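Descaling a dishwasher in a hard water area, and what the salt setting does

Sun 5 April

The dishwasher had been leaving a white film on the glasses since September. I put up with it for longer than I should have, on the grounds that the plates looked fine and I mostly drink out of mugs. Over the long weekend I finally sat down with the manual and a packet of test strips, and these are my notes. The machine is a Voltard, the slim sort, bought with the flat and of unknown age. Most of what follows applies to any machine with a salt reservoir in the floor of the tub.

Two faults look alike. One is limescale, a deposit of calcium carbonate left behind when hard water dries. The other is etching, where the surface of the glass itself has been worn away by soft water, heat and too much detergent. Both give a cloudy glass. The test is to put a drop of white vinegar on the cloudy part, leave it for five minutes and rinse. If the patch clears, it was scale. If it stays as it was, the glass is etched and no product will bring it back. I tried it on a tumbler and on a wine glass. The tumbler cleared completely. The wine glass cleared in places, so I assume it has some of each, and it has gone to the back of the cupboard.

Next, the water. The supplier gives a hardness figure by postcode, but the figure comes in several units and you have to know which one your machine wants. Milligrams per litre as calcium carbonate is the usual one on a British bill. Older manuals use Clarke degrees, German machines use German degrees, and French degrees turn up on test strips for reasons I have not looked into. The conversions are simple:

1 Clarke degree = 14.3 mg/l
1 French degree = 10 mg/l
1 German degree = 17.8 mg/l

The manual for my Voltard lists its settings in German degrees in the table and then talks about Clarke degrees in the paragraph underneath. I believe the table. By the table, my water wants setting 4. The machine was on the lowest setting, which tells the softener to do next to nothing. I had been filling the salt reservoir quite faithfully all that time, and it had hardly gone down. That ought to have been a clue.

It helps to know what the salt is for. It never touches the dishes if things are working. There is a small tank of resin beads in the side or base of the machine, and incoming water passes through it on the way to the tub. The resin holds sodium and swaps it for the calcium and magnesium in the water. After a while it has no more sodium to give, and the machine flushes it with strong brine from the reservoir, which drives the calcium off and sends it down the drain. The hardness setting controls how often that flush happens. Set it too low and the resin spends most of its life exhausted, with hard water going straight through to the wash.

Use proper dishwasher salt. It is coarse and has no anti-caking agent in it. Table salt is too fine and can pack into a lump, and some kinds contain additives that are no good for the resin. Rock salt has grit. I use Jommont, which comes in a box that splits, but the contents are fine. Fill the reservoir just before running a cycle, so that whatever spills into the tub is rinsed away. Salt water sitting on stainless steel overnight will pit it. There is a row of small brown dots by my filter which I put down to a previous owner.

All-in-one tablets complicate this. Most of them contain a softening agent of their own, and the packet will say that salt is not needed up to a certain hardness. Mine is above that. I have gone back to plain tablets, with salt and rinse aid bought separately. It works out slightly cheaper, though not by enough to be a reason.

The descaling itself took an evening. The order I did it in:

Took out the lower basket and the filter, and washed the filter under the tap with an old toothbrush.
Lifted off both spray arms. The lower one pulls straight up. The upper one has a plastic nut, which undoes clockwise on this model, against all expectation.
Cleared the holes in the arms with a cocktail stick. The upper arm had five blocked, all towards one end.
Wiped the door seal and the bottom lip of the door, which the spray does not reach.
Put everything back, ran it empty on the hottest programme with a sachet of citric acid descaler, then ran a short rinse.

The descaler was Marchuk, in powder form. Citric acid from the home-brew shelf would do the same job, and I shall probably use that next time. I would not use vinegar in quantity. It is weaker, it smells, and the advice on what it does to rubber seals is mixed enough that I would sooner leave it alone. Whatever you use, never put it in with detergent. Detergent is alkaline, and the two just cancel out.

With the arms clear, I changed the hardness setting. On this model you hold down the programme button while switching on, wait for the light to blink, and press until the number of blinks matches the setting you want. Switching off stores it. I got it wrong the first time by letting go of the button too early, and started a wash instead.

Rinse aid is the other adjustment. It lowers the surface tension so that the water runs off as a sheet and does not dry in beads. Too little gives spots, and too much gives a bluish smear that feels slightly greasy to the finger. Mine was at maximum, presumably turned up by somebody trying to cure the scale. I put it down to 3 and there is no smear. 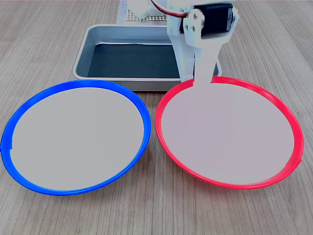 Written by the author of Prasesora
Household maintenance and repair notes

Plates are a more forgiving test than glasses. Scale is hard to see on a pale surface unless you tilt it to the light, and a rim in a strong colour such as blue or red will show a chalky line well before the flat part looks dull. It is worth running a thumbnail along any edge or join on tableware, as deposits like a corner. Anything with a decorated or metallic rim should be checked for a dishwasher mark before it goes in at all, and washed by hand if there is no mark.

Loading matters less than people claim, with two exceptions. Plates want a gap between them, so that the jet can get in. And nothing tall should stand where it stops an arm turning. Give each arm a push by hand before shutting the door. I found that the handle of my large pan had been catching the upper arm, which may well explain why the blockages were all at one end, though I can't prove it.

Results after around a fortnight: the tumblers come out clear. The film that was already on the older glasses mostly went in the first few washes and I did the remainder by hand with diluted citric acid and a cloth. The salt level now drops at a rate you can see. Drying is a little better too, which I put down to the rinse aid.

Still to do: the inlet hose has a small mesh filter where it joins the tap, and I have not had it off. The isolating valve behind the unit is stiff and I would like a new washer in hand before I touch it. The cutlery basket has lost a piece of its base, so teaspoons drop through and stop the lower arm. I have a square of plastic mesh tied over the hole for now. A replacement basket costs more than seems reasonable for a moulded part, and the listings disagree on whether the slim model takes the same one as the full-width machine. If anyone has fitted the full-width basket to a slim Voltard, I would like to know whether the door closes.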